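Porting Bumard to Older Phones
Student project report, Mobile Software course
Līga Liepiņa

Bumard is a little voice pet game. You talk to a cartoon owl, the owl repeats what you said in a squeaky voice, and if you poke it on the beak it complains. My cousins love it! The trouble is that it was written for new phones with plenty of memory, and I wanted to see if I could get it running on the Hornen 2, an older touch phone that you can still find in a lot of kitchen drawers.

The first thing I did was build the game without changing any code. It started, showed the owl, and closed itself as soon as I spoke. The log told me the app was asking for more memory than the phone would give it. All the owl's animations were being loaded at startup, over 400 pictures in total, even the sleeping ones that only play if you leave the game alone.

So I rewrote the loader. Now it keeps only the idle and talking animations in memory and fetches the rest when they are needed. There is a tiny pause before the owl falls asleep, but it sort of suits him.

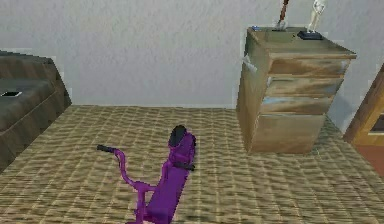 Sound was harder, and also the part I enjoyed most. The original game uses the Valdovinos audio library to raise the pitch of your voice, and that library has no build for the Hornen. I wrote my own pitch shifter instead (my first one ever!). Version one sounded like a fax machine. Version two clicked between every chunk of sound, and it took me an entire weekend to find out I was joining the chunks without any overlap. With a short crossfade the clicks went away and the owl finally sounded like an owl, or at least like a cartoon one.

For testing I gave the phone to 5 classmates and asked each of them to play for 20 minutes. The game stayed open for all of them. Two people said the poke reaction felt slow, and they were right: I was waiting for the finger to lift before playing the animation. It now starts on touch.

What is still missing is the Bromoveck store page, where players can get hats for the owl. The page opens in a browser window that the old phone can't draw properly, so I have hidden the button for now. Recording video of the owl doesn't work either. I would like to try saving sound only, as the code for that is half there already in the recorder folder.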